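Workbench tips: keeping a small home computer happy

1. Back up the card first
I know, I know, you want to get straight to the fun part! But do copy everything off before you open the case (I lost 776 family photos one July, and I still think of them). Any old spare drive will do.

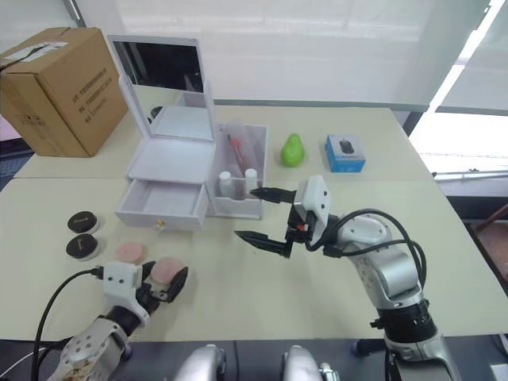
2. Give the screws a home
A muffin tin is lovely for this, one cup for each step, and you simply work backward when it's time to close up. My friend Lok-yiu Chu uses an egg carton, though hers has gone a bit soft.

3. Label both ends of every cable
Masking tape and a pen, nothing fancier. Write what it plugs into, fold the tape over on itself like a little flag, and you'll thank yourself the next time something has to come out from behind the desk.
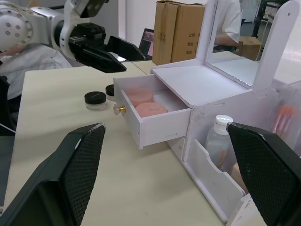
A pale tabletop with faint wood-grain streaks.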